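The Bench That Ate My Hallway
Why I gave up on pretty storage and bought a steel prep table

For years my flat had a drop zone, and the drop zone was the floor. Helmet by the door, bag on top of the helmet, post on top of the bag, and me hopping over the lot at 7 every Friday morning trying to find my keys.

I'd done the nice stuff, believe me. I had a slim oak console from Tinholm (lovely, wobbled if you breathed near it) and then a bench with a lift-up lid, which swallowed things whole. I found a birthday card in there that I'd written and never posted. Sorry, Auntie.

Then in November I wandered into Melnychuk, the catering clearance place behind the station, meaning to buy a sieve. I came out having paid for a second-hand stainless steel table with a shelf underneath, and it has changed my mornings more than any planner ever did!

What to look for

Go for a lower shelf you can get a proper bin under. Mine is 800 mm wide, a bit tight, and if I had the wall for it I'd take the 1,000 every time. Run your hand along the front lip before you pay – some of the older ones are sharp. And take a tape measure for your doorways, says the woman who once had a table stuck on the stairs for an entire afternoon.

Steel does mark, I won't fib. Smudges, water spots, streaks from whatever you last wiped it with. I fussed over mine for a fortnight with a microfibre cloth and then stopped, and I like it better for looking used.

Bins below, bottles on top

Open plastic bins are the other half of it. No lids! A lid is one more job when you've got your arms full. One bin for the helmet, one for the backpack, and if the straps flop over the side, let them flop. The top is for things on their way somewhere else: bottles, tubs, a box that needs a home.
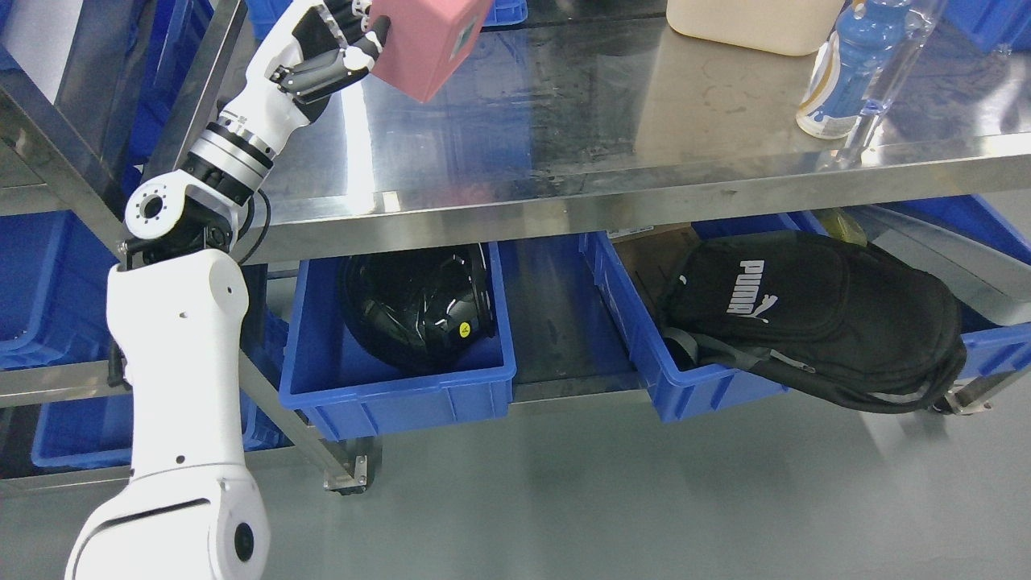 What it cost me

The table was 334 pounds with delivery, and I winced. Stillen do a new flat-pack one for less, but I tried it in the shop and the shelf bowed when I leaned on it. The bins were cheap as chips. I still haven't bought the sieve.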